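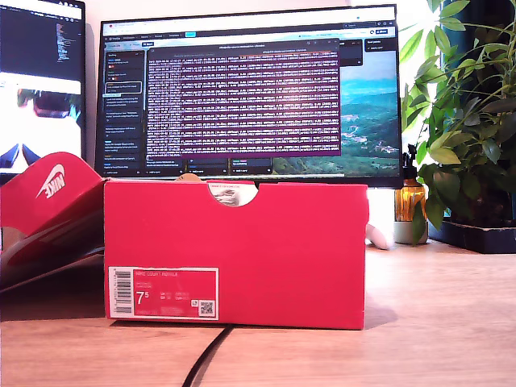 Tasell: Teaching Packing Tasks by Demonstration
Progress report to the Soylu Fund, second reporting period
Submitted by Budau, with Wernutov as technical partner

1. Work done since the last report

The main task this period was shoe packing. An operator drives the arm by remote control, places a pair of sneakers in a shoebox, and puts the lid on. Joint positions and camera video are saved together for each run. We have now recorded 2,310 demonstrations, against a target of 1,000 for the period. Of these, 185 were thrown out, mostly for dropped video or an operator stopping partway through.

We went over the target because the first batch was too uniform. All the operators had learned the same path from the same person, and a policy trained on those runs did poorly when the box was turned even slightly. Later runs vary the starting position of the box, the lid and each shoe.

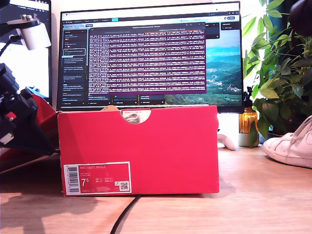

Starting positions are now set from a written sheet before each run. The sheet covers the box, both shoes and the lid, and the operator checks it off before taking control. In one of the layouts the box has its label side to the front and a white sneaker lies on its side at the far right of the desk, toe pointing left, with the arm coming in from the opposite side. Long reaches of this kind take operators the most practice, and we have moved them to the second day of training.

2. Problems and changes

Lid placement is still the weak point. Operators can't feel contact through the controls, so they tend to press too hard or let go early. Wernutov is testing a force readout on the operator's screen. Daylight also changes the video a good deal between morning and afternoon sessions.
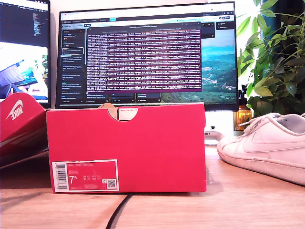 Page 2

We now split sessions across the day so that both kinds of light are in the training set.

3. Next period

Training on the full set starts in April. We will hold back 6 layouts for testing
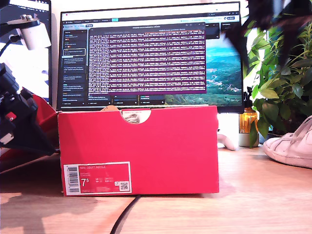
and will report success on those separately from the layouts used in training. Spending is within budget. We ask to move the unused travel money to data storage, and would need a decision before training starts.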